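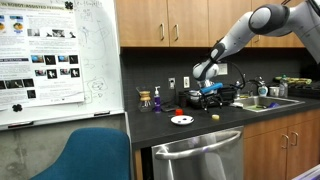
*The arm at the workshop kitchen counter, with the blue-handled tool in the gripper.*

**Progress report, Plirham feeding arm**
1 March 2026
To: Herkanden fund
From: Liesbeth Postma

The wrist cable has been rerouted and no longer snags when the elbow folds. We ran 200 pickup trials with soft food in small cubes, and 177 were clean. Most of the misses came from cubes close to the rim of the plate.

Spending to date is 2485, including the replacement wrist bearing. The spare motor ordered in October is still on back order.

Next steps:

- retune the grip force for the blue handle
- repeat the trials with the plate moved closer to the sink
- write up the mounting steps for the other workshop members

We request no change to the budget.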